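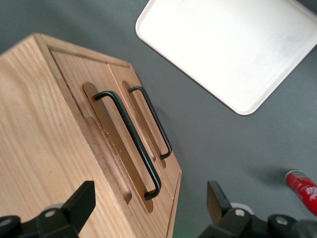 Sep 30, 2020

My wheat has been in the Rondham elevator for six weeks and I still couldn't tell you what I'm getting paid for it. I can tell you what it weighed. I can tell you the moisture, because I argued about the moisture. But the price is a living thing, and it changes its mind between breakfast and lunch, and I have decided to stop looking at my phone until after I've eaten.

Some background for those of you who came over from the post about the goat. I farm 200 acres outside Narkden. In this county that makes me a hobbyist with a mortgage. The people north of me lose more than that in the corners their sprayers can't reach. I grow wheat on most of it, and then there are 80 acres on the east side that I've used over the years to try out whatever the magazines said was going to save the family farm. Canola was going to save it. Then chickpeas. There was a spring when I took hemp quite seriously and sat in a hotel conference room eating a very small Danish while a man in a vest showed us a graph that only went up.

This year it was lentils.

I want to be fair to lentils. They're a decent plant. They fix some nitrogen, they don't ask for much rain, and we didn't give them much. The trouble is that a lentil grows to about the height of your ankle and then lies down. You have to run the combine header so close to the ground that you're harvesting part of Montana along with it. I picked rocks in May. I rolled the field in May. I picked rocks again, and I believe some of them were the same rocks. And in August I still heard that noise from the front of the machine, the one that sounds like a dishwasher full of wrenches, and shut everything off and climbed down and lay on my back and said some things to a guard bolt.

The man who talked me into lentils is Arsen Ostapchuk, who buys for Murthy, the pulse people with the green bins over by the rail siding. I don't hold it against him. He came out in February when there was nothing to look at but snow, and drank my coffee, and asked good questions about the drainage. He had a contract with him. I've been handed a lot of contracts and this was the first one where the person handing it over told me which page to worry about. It was page four. Page four says what happens if the crop is stained, cracked, wrinkled, or insufficiently green, and reading it felt like going through somebody's opinion of my whole family.

We harvested what we harvested. The sample went in a paper sack to be graded, and the grade came back a number two, with a note about earth. They call it "earth" on the form when it's your dirt in their lentils. Arsen called me himself. He said a number two was perfectly respectable for a first year, in the voice my piano teacher used after recitals.

So the math. I've done it on the back of the seed invoice and again on the computer, and the computer was less kind. After seed, inoculant, the rolling, the desiccant, the guard bolt and all of its relatives, and the trucking, the lentils made me 64 dollars an acre. Wheat next door, at whatever price the elevator admits to when I finally ask, should do somewhat better than that, and I can cut wheat sitting up straight with a sandwich.

But then everybody will tell you that you have to count what the lentils do for next year's wheat, and they're right, you do, and this is exactly how they get you. Farming is the only business I know of where the profit is always standing in the next field over, waving. My dad summer-fallowed every other year on the same theory. He'd look at bare ground all July and tell you it was working.

I also signed up for Flirkell this spring, which some of you asked about. It's the app that takes the satellite pictures and colors your fields in red, yellow and green so you'll know where you're failing. I got the free season. I'll say that it's pretty. It found a red patch in the southwest corner and sent me an alert with an exclamation point, and I drove over there, and it was the slough. The slough has been there since the glacier. I marked it as "resolved" and a week later it alerted me again. We've gone back and forth on this all summer and I think it respects me a little now.

To its credit it did catch a plugged opener on the air drill, a thin stripe down the lentils where I'd seeded nothing but confidence. I'd driven past that stripe every day and had it down as a shadow. Whether that's worth the subscription, I don't know yet. The renewal email has arrived and it's using my first name a lot.

What I haven't settled is the east side for next year. The sensible thing is wheat on the lentil stubble, take the nitrogen, and be quiet. Arsen has already left a message about yellow peas. He says they stand up better. He says there's a variety now that practically combines itself, and I played that part twice, because I've been hearing that sentence about one crop or another since I was nineteen.

I haven't called him back. I did go and look up what a pea header height is, though, and I walked out there last night with the dog to see how many rocks had come up. Plenty. I put a few in the bucket while I was there.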